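Nirnia Project – Picture Gallery
Home / Notes / Gallery / Contact

Can a machine do the small jobs yet?

Posted 21 April 2022

Nirnia is a small project between the Fondby workshop in Analano and two of us who write the robot programs, Sofia Sarantis and me. The question is simple to ask. A workshop has many small jobs which are not the real work but which must be done every day. Can an arm do them now, with equipment that a workshop of this size could buy? I am asked this at almost every family dinner, usually about dishes and laundry, and my reply is always longer than people want. So I write it down one time properly, and the pictures are at the bottom of the page.

The list

We began with a list of 12 chores. Jessie Lindsay, who is responsible for the floor at Fondby, wrote it by hand in one week, each time she noticed somebody stop the main work to do something else. I copy it in her order.

Empty the small parts tray into the bin with the same number.
Put the finished piece from the table into the box.
Turn a piece that lies on the wrong side.
Wipe the table after the drilling.
Bring back the tools to their places in the drawers.
Take a part off its base and put it back on its base.
Sort the screws that fell together.
Peel the protection film from new sheets.
Hold a part while a person writes on it.
Sweep under the tables.
Stack the empty boxes.
Fold the cleaning cloths.

When I saw the list I was too optimistic. I put a mark beside 7 of them and told Jessie these would be easy. She kept the paper, and it is now on the wall next to the coffee machine, with my marks on it.

What goes well

The jobs with hard objects go best. If the object is stiff, has flat sides and stands always in nearly the same place, the arm can be taught to reach it, close the gripper and go up again. Finished piece into the box is like this. Stacking the boxes also, when the boxes are all from one supplier and nobody has stepped on them.

Also I should say that the arm is patient. Jessie gave it the boxes at the end of a long shift and went to do the papers, and when she came back the stack was there. It was not a fast stack. It took 15 minutes for what she does while she is walking past. But she was doing the papers in that time, and she says for her this is the part that counts. I am not sure yet that I agree with her. Someone had to put the boxes in reach of the arm first, and we did not measure this.

What goes badly

Everything soft. The cloths we tried for three afternoons and then we stopped. A cloth has no corner until you find the corner, and a gripper with two fingers takes the middle of it, lifts, and gets a kind of tent. The film on the sheets is worse, as a person starts it with the fingernail. Sofia drew several ideas for a fingernail. One was built, and it scratched the sheet.

Small and mixed things go badly too. For the screws, the camera could tell us the kind quite often, but picking one screw out of a pile moves the other screws, and then you must look again. It is slow in a way that makes people around the table nervous. They want to put in their hand and help, and this is exactly what they must not do when the arm is running.

Then there are the chores where the movement is easy and the deciding is hard. Wiping the table is such a one. Any arm can push a cloth left and right. To know that the table is now clean, or that the thing on the table is a drawing someone needs, is another matter. Our first wiping program would have wiped away a coffee cup with great care.

The job we are on now

In April we work on number six of the list, the part and its base. It sounds like nothing. A person does it without looking, with one hand, while talking. For the arm we divide it in steps: come above the part, point the gripper down, go down slowly, close, go up, come back, open. Each step can be a little wrong, and the small errors add together. A few millimeters at the wrist do not matter when you put a box on a box. With a part that must come down again on its own base they matter very much.

The angle is the most difficult. When a part is longer in one direction than in the other, it is not enough that the gripper is over it. The fingers must also be turned correctly, or they come down on top of the part when they should pass beside it. From one side this often looks perfect. Then you look from a second side and you see there is still a gap, or that one finger is too near. For this reason we got the habit to look at each try from more than one direction before we say anything about it.

We do this work in simulation before it goes to the real arm. The model of the room came from a package by Jaiswal, and Sofia changed the table height and the position of the mounting plate. I did not like the idea in the beginning. I thought a simulated table would teach us only about simulated tables, and partly this is true. Friction is too friendly in there, and the light never changes when a cloud goes by. But you can repeat a thing as many times as you want, and if the arm drives into the table you press a key and start again. On the real arm I would have to explain it to Jessie.

Until yesterday we had 1,805 tries in the record. I will not give a percentage for them, as we changed the rules for what is a good try two times in the middle, and a number over all of it would say nothing. What I can tell is which mistake comes most. It is coming down with the fingers slightly turned. Second is closing too early. Missing the part completely, which visitors always expect to see, is rare now.

What I say at the family dinner

For the house, I say no, not yet, if the meaning of the question is one machine that does the chores. The house is full of cloths, cables, wet plates and things that were not there yesterday. Single jobs, yes, and people have had machines for washing for a long time and do not call them robots any more.

For the shop floor I say: some. Of my seven marks, three are jobs I would leave with the arm today, with a person in the room. Two more work when Sofia is standing beside it, and I count these as not working. The last two I have crossed out, and Jessie wrote the date next to them.

A few people have written to ask if they should buy an arm for such chores. Please first make a list like Jessie did, for a whole week, and do not write it from memory. In our case the job which everybody complained about (sweeping) was taking about five minutes in the day. The job which took the most time was bringing back the tools, and no person had complained about this, because they did it while they were talking with each other. I think they would not want to give it away.

Some practical notes, for those who do the same kind of work:

Fix the table before you fix the program. We lost two days to a table leg.
Paint the line on the floor early and keep to it. Ours in the workshop was tape in the beginning, and the tape moved.
Choose a part in a strong color for the first tests. Later you can make it difficult for yourself.
Write down the rule for a good try before the first try. We did not, see above.
Let the person who does the chore now watch the arm do it. Jessie saw in one minute that we were taking a part from the wrong end.

Next we want to bring the base job to the real arm at Fondby, with a slower last movement and a softer close. Sofia would like to add a small turning search, where the fingers feel for the flat sides. I would like to move the second camera. We will see who wins. If the tests go well there will be a new gallery, and if they go badly there will also be one, but shorter.

Pictures

You may use them for teaching if you write Nirnia beside them.
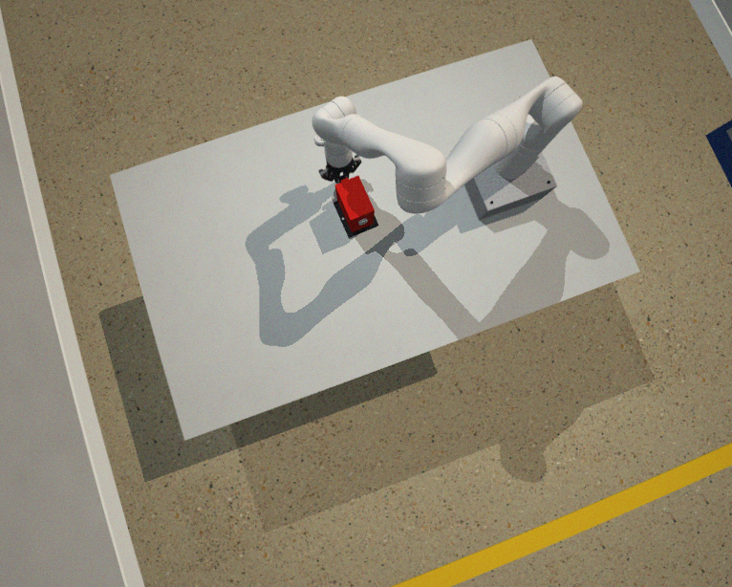 From high up. Gripper over the red part, with the elbow between it and the mounting plate.

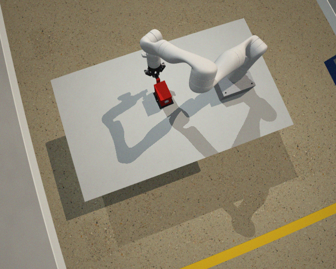
Also from high up. The black tips are right at the top of the small red tab.
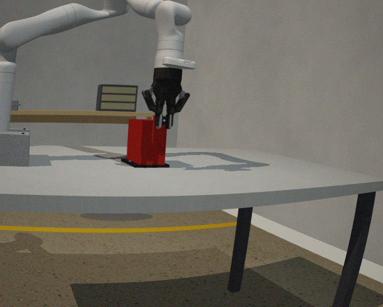
From the side and closer, with the workbench and the three drawers behind.

All three pictures: part and base job, in simulation. White arm, black gripper pointing down, red part on its black base.

Back to gallery list
Older: Boxes and cloths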